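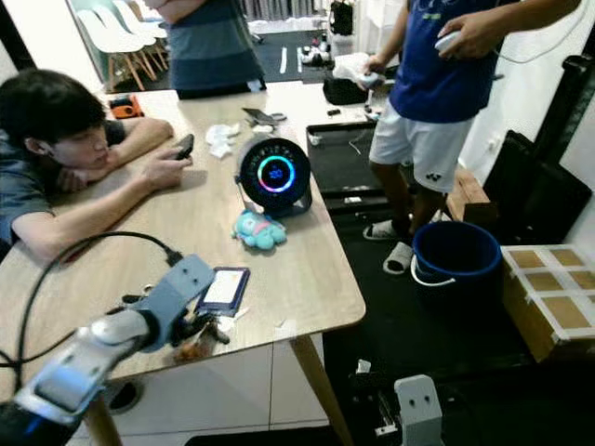 Posted by Katell

Hi! I'm looking for a part-time guest host and turnover person for my vacation rentals in Lougher, starting in February, and I'd love it to be someone who lives close enough to get over here without a long drive.

A little background so you know what you'd be walking into. I run Ollano, which is a grand name for two houses and the apartments inside them. The bigger one is on the hill behind the harbor and has four apartments. The smaller one is down by the bus stop and has two, so that's 6 front doors altogether, 6 sets of keys and 6 coffee makers that all seem to work differently. I've been doing most of the check-ins myself for years, and I still like it, but last summer I was running up and down that hill with a bag of clean towels on each arm and I promised myself I'd get proper help before the next season.

The job is 12 hours a week from February until the spring break crowd shows up, and then more if you want more. Most of it falls between 10 in the morning, when guests check out, and 4 in the afternoon, when the new ones arrive (or try to arrive early, bless them). There's some evening work too when a flight gets in late. We'd share those, and I'll always tell you ahead of time which ones are yours.

What you'd be doing:

Getting apartments ready between guests. Beds, bathrooms, kitchen, floors, trash and recycling. A one-bedroom takes me a couple of hours if the last people were tidy.
Meeting guests at the door, showing them how the heat and the stove work, and telling them where to park (please, not in front of the bakery).
Answering messages while you're on shift. We keep all our bookings and guest messages in Statis, and I'll teach you how to use it. If you can text, you can do it.
Keeping an eye on supplies and writing down what's low. I do the shopping.
Letting me know when something is broken, even if it's just a wobbly towel bar.

The laundry goes out to a service, so you won't be washing sheets, but you will be carrying them. The hill house has three floors and no elevator, and a full linen bag is heavy. Please think about that one seriously before you write to me.

You don't need hotel experience. I'd be happy with someone who has cleaned houses, waited tables, worked a front desk, or raised a bunch of kids and knows what a clean bathroom looks like. You do need to be comfortable talking to strangers, and you need to be on time, as people with suitcases get grumpy fast in the rain! A second language would be wonderful — we get a lot of French and German families in summer — but plenty of our guests manage with pointing and smiling.

A car helps but you can do it by bus. It stops right across from the lower house and the walk up to the other one is steep but short.

Pay is hourly and comes every other week, and you're paid for your training shifts just like any other. Late check-ins earn extra on top. Tips left in the apartment belong to whoever cleaned it, and so does any unopened food you'd like to take home. (I have not bought jam in a very long time.) I'll go over the exact rate with you when we talk, as it depends on whether you want only the turnovers or the hosting too.

You'd spend your first few shifts with me, going through each apartment, and after that you'd have your own set of keys. I'm usually close by if something goes sideways.

To apply, send me a message through the contact form on the Ollano page and put 2233 in the subject line so it doesn't get mixed in with the booking requests. Tell me a bit about yourself, which hours you could work, and whether you're free in July and August. A resume is fine but you can skip it if you don't have one. I do need two people I can call who've worked with you or rented to you.

I read everything in the evenings and I'll write back either way. If we both like the sound of it, come by the hill house for coffee and a look around. Wear shoes you can climb stairs in.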